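**Members' Board > House Standards > Citrus preparation and storage**

**h_mockus**
Members are asked to comment on the draft wording for citrus service before it is adopted in February. The present text reads: "Lemons shall be washed on delivery, held under refrigeration, and cut no earlier than 15 minutes before opening." The Renditz and Kodthorpe bars have both requested a longer period.

**smadi_bar**
We support the draft. Cut wedges dry out at the edges, and guests notice.

**kodthorpe_nights**
With respect, we cannot. Our bar seats 95 and has one person on preparation. A limit of 15 minutes would oblige us to cut during service, when the station is at its busiest. We propose two hours, covered and chilled.

**r_atallah**
Two hours is acceptable for wedges. It is too long for peel, which should be cut to order. I would also ask that the text address boards. Ours stain quickly from bitters and coffee liqueur, and the draft says nothing on the matter.
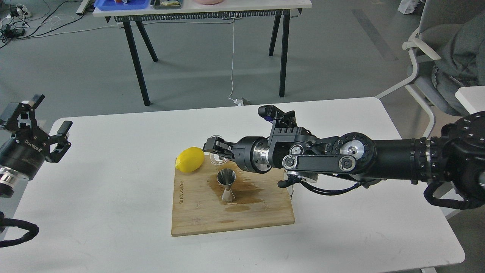
### Reply 5

**h_mockus**
The point on boards is noted. I propose that fruit be cut on a separate board, washed between uses and dried upright.

**smadi_bar**
Agreed as to boards. We maintain our objection to two hours.

**kodthorpe_nights**
Would Smadi accept 90 minutes for wedges only?

**smadi_bar**
For wedges only, yes.

**r_atallah**
I will circulate revised wording to all nine bars, with peel as a separate clause.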